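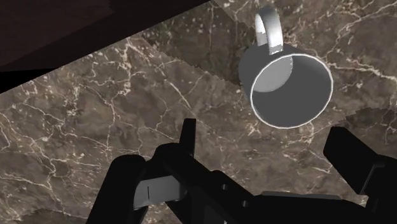

Plellon sign Mtshali - thoughts?

touchline_tam
Okay I am properly excited about this one! Anel Mtshali has signed from Kirnex and she is exactly what our midfield has been missing. She wants the ball all the time, even with two players on her back, and she turns so quickly. I watched her against us last season and spent half the game wishing she was ours.

northstand17
Great signing. She started 17 league games for them and only came off early in 4. We've needed somebody who can last a full match in the middle since spring.

old_gaffer
Good player, wrong position. We have midfielders. We don't have a left back, and every team in the division knows it. Pluda scored twice down that side and could have had more.

touchline_tam
Fair on the left back, but half of that is the midfield giving the ball away and leaving her exposed. Keep the ball better and the whole side calms down.

old_gaffer
I've been hearing that for years. Keeping the ball didn't stop the second goal, our full back was just standing in the wrong place.

northstand17
She was covering for the center back who had gone up for the corner! Watch it again.

kelda_b
Was at the open training session and Mtshali looked sharp. Hafþórsson had her playing deep, next to Van der Merwe, and the passing between them was lovely already. Vibeke kept stopping the drill to move people five yards and then starting it again - you could hear her from the parking lot. 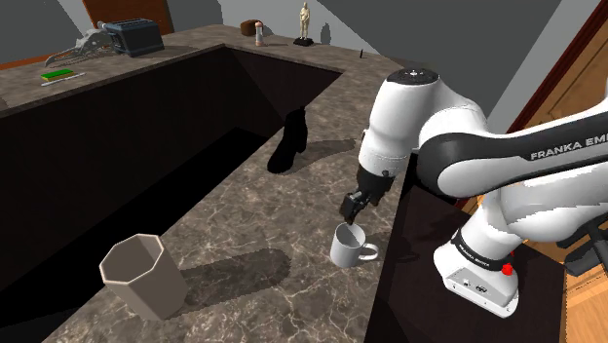
Mug and robot arm on brown marble

old_gaffer
Deep? Then who plays behind the striker? Don't tell me we're moving Van der Merwe again.

kelda_b
No, the two of them sat and the wingers came inside. It looked good to me, but it was only half a field and no real opposition.

touchline_tam
I love that idea. Our wingers are wasted standing on the line waiting for a pass.

rowan592
Does anyone know if she can play on 27/11/2025 or does the paperwork take longer? I'm bringing my niece to her first game and she has already put the name on her shirt.

northstand17
Club page says registered and available. Might be the bench to start with.

rowan592
Bench is fine, thank you!! We're in the corner by the scoreboard if anyone wants to say hi.

old_gaffer
I'll be there too. Still want a left back.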